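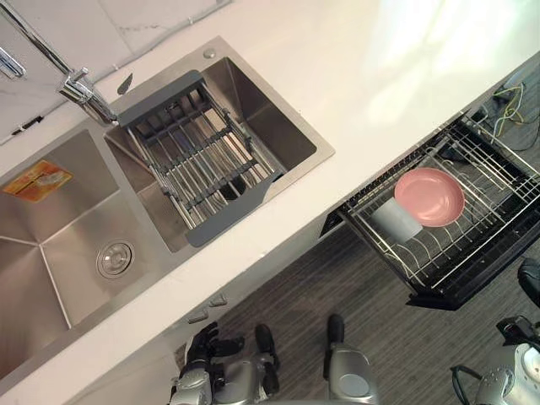
Why do the cucumbers now come without plastic film, and will they keep as long as the old ones did, a reader asks in response to our February issue. Similar questions have reached our customer office from store managers in Bundton and Husstead, and we would like to answer them together.

Moser Greenhouses began shipping unwrapped long cucumbers from the Husstead site this winter. The film used until then served one purpose, to slow the loss of water through the skin. A long cucumber has a thin skin and very little natural protection. Left uncovered in dry air, it begins to soften at the stem end within a few days. Any grower who removes the film must therefore make up for it elsewhere, and most of that work takes place before the product reaches the store.

The first change concerns the time of harvest. Our crews now begin at 4 in the morning, while the fruit is still cool from the night. Crates are moved to the cooling room as each row is finished. Under the earlier schedule, full crates could stand in the center aisle until the end of a shift. The difference in firmness at delivery has been noticeable — in particular on the longer routes.

The second change concerns the air itself. Cucumbers do not tolerate strong cold, and they should not be stored below 50 degrees Fahrenheit. The cooling room is held slightly above that point, with humidity kept high, and the same conditions are requested of our carriers. Stores are asked not to place cucumbers in the coldest section of the back room, where pitting and wet spots may appear on the skin. They should also be kept apart from tomatoes, melons and bananas. These release ethylene, a gas that turns cucumbers yellow.

The third change is in the choice of variety. Plantings this season include a variety with a somewhat thicker skin, which was grown for comparison in 4 rows last year. Flavor was judged to be equal. Yield was slightly lower, and the company has accepted that difference.

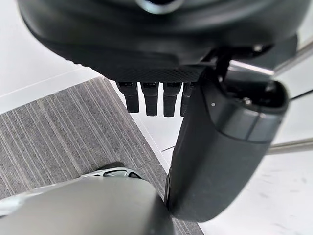
Photo: Nivodel

At present, 34 stores receive the unwrapped product. Returns in the first weeks were higher than we had hoped, mostly from locations that had continued to order on the old schedule. Smaller and more frequent orders have brought the number down, and almost 20 of the stores have moved to the new order pattern permanently. Wrapped cucumbers remain available to partners whose delivery days do not yet allow for the change.

For customers at home, we suggest the following. Keep the cucumber in the warmest part of the refrigerator, usually the top shelf or the door. Wash it only when it is to be used. Once it has been cut, cover the open end and use the remainder within two or three days.

Store managers who wish to adjust their order days may contact the Bundton office. Changes received by noon will apply to the following week's deliveries.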